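## 4. The Made Bed and What Is Left on It

### 4.1 The trouble with "made"

Any study of bed-making runs early into the problem that people who agree a bed is made do not agree on what they have looked at. In the pilot for the Postano household survey we asked respondents to tell us whether their bed was made "right now." Most answered without hesitation. When the same respondents were asked to list what was lying on it, the lists went on for some time, and several included laundry, a laptop and a sandwich. We dropped the question and rewrote the section around objects.

The revised instrument, used for everything reported below, went to 101 households in two towns, Postano and Vustusholm, and asked respondents to keep a bed diary for 20 days. Entries were made once in the morning and once in the evening. After discarding pages that were blank, illegible or devoted to complaints about the diary, we were left with just under 4000 usable entries. The diaries closed on 22nd April, and the follow-up interviews ran into May, by which point a number of respondents had developed strong opinions about their own pillows.

We sort bed textiles into three layers. The *base* is whatever covers the mattress. The *head* is the pillows and their cases. The *loose layer* is everything else made of cloth, whether or not it has any business being there: throws, spare blankets, robes, quilted jackets, the sweater that is too clean for the hamper and too worn for the drawer. Earlier writing on domestic order has had a good deal to say about the base and the head. The loose layer has been left alone, perhaps because it is hard to say anything dignified about it.

### 4.2 The folded blanket as anchor

Our main finding concerns the folded blanket. Households that kept a blanket folded on top of the bed during the day were far more likely to call the bed made, whatever else was going on around it. The fold seems to do the work of a signature at the bottom of a letter. Somebody has been through, and somebody has finished. One respondent wrote that she folded the throw first and then "saw whether the rest needed doing," which it mostly did not.

The blanket does not have to match. We had expected coordination to matter, given how much of the Kaufmann bedding catalog is given over to it, and we coded every entry for whether the layers shared a color or a pattern. The codes turned out to be nearly useless. People put checks on flowers and flowers on other flowers, and they slept well.

Figure 1 gives a fairly ordinary case: a blue-and-white plaid fleece, folded, on a pale pink plush sheet with a faint flower print, with two pillows in meadow-print cases at the head. A dusty-pink quilted garment lies rumpled just beyond the blanket. Under our scheme this counts as one anchored item and one stray, the most common combination in either town. 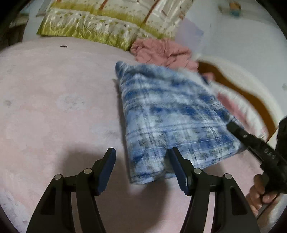

**Figure 1.** A folded fleece blanket and an unfolded quilted garment on the same bed. Base, head and loose layers are all represented.

Strays deserve more sympathy than they get. In the diaries a garment left on the bed was seldom described as forgotten. It was waiting. Respondents meant to wear it again that evening, or to hang it up once a hanger came free, or to find out whether it belonged to someone else in the house. The mean stay of a stray was short when the bed was slept in by two people and a good deal longer when it was slept in by one, who could simply go around it. Two respondents reported garments that remained on the bed for the whole diary period. Both described the garment as being "on its way to the closet."

Fleece comes up more often than any other blanket material, and the reasons given were practical. It folds badly, but it does not show that it has been folded badly. A cotton blanket keeps a record of every lapse in technique, with the edges sliding out of line like a dropped deck of cards. Fleece has a nap that blurs the edges and forgives the corners. A respondent in Vustusholm, who described himself as a careful man, folded his in thirds each morning and admitted under questioning that he had never checked whether they were thirds.

### 4.3 Pattern and the tolerance for mess

We also looked at whether printed textiles hide disorder. The Homach handbook of home furnishing, which many of our older respondents owned and none had finished, advises a plain sheet for a calm room. Our diaries lean the other way. On plain bases, respondents noted small objects such as pins, receipts and crumbs more often than on printed ones. It seems unlikely that owners of printed sheets own fewer crumbs.

The effect is weaker at the head. Pillowcases with pictures on them were given more attention than any other textile in the study, and respondents tended to straighten them so that the picture faced the right way up, even where the pillow was otherwise left as it fell. A landscape, apparently, ought not to be upside down. The same courtesy was not extended to stripes.

### 4.4 Limits

The diaries are self-reported, and a person who has been handed a bed diary will look at the bed in a way that the bed is not used to. Several households made the bed more often in the first few days and then, to our relief, stopped. We have kept the early entries in but weighted them down. We also have little to say about guest beds, which in both towns served mainly as a place to put the loose layer from the other beds, and which would need a separate scheme with a category for ironing boards.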